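3.2 What people said about marble

I should admit at the start of this section that I went in with a bias. I grew up in a house with a marble-topped table, I was told off for putting glasses on it, and I have never quite forgiven the stuff. So when Ju-won Sun suggested we give surfaces their own set of questions, I groaned a bit, and then wrote more of them than anybody else.

The questions went out in November with the rest of the Deseck survey. We had 2,000 replies to the main form, and 200 of those people agreed to fill in the longer one on tables and worktops. From that group we picked 30 for a proper chat over the phone, which Ieva Kütt and I split between us. (She is a much better listener than I am, and her notes run to twice the length of mine.)

What struck me first was how seldom anyone talked about stone as stone. They talked about their mothers, about hotel lobbies, about a cake shop they used to pass on the way to school. One woman told me that a white top with grey veins made her want to whisper. Another person, who had lived with one for years, said it was like eating your tea in a bank. Both had ticked "elegant" on the form, so you can see why I don't put much weight on the tick boxes taken alone.

The second thing was the veins. Plattner argues that we read pattern in a surface as a sign of age and cost, and our replies go along with that up to a point. But people were picky about it! Thin, pale streaks were described as calm or clean. Strong dark ones were "busy", or in one case "like a road map". Camus found much the same with curtains and wallpaper, and I suspect the same habit of the eye is at work in both, though our questions weren't set up to test it.
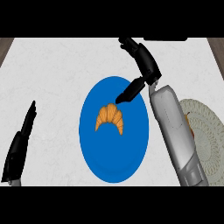 Figure 2. Computer-rendered tabletop in white marble with faint grey veining; brown wood flooring shows at the upper corners.

Floors came up more than I'd bargained for. We hadn't asked about them at all, yet plenty of people on the phone wanted to tell me what a pale table ought to stand on, and warm brown wood was the favourite by a long way. Ieva reads this as a wish to take the chill off the stone. I'm less sure — it may just be that wood is what most of them already have at home. The Fasus question set, which we come to in 3.3, asks about floors and tables separately, and the answers there are rather less tidy.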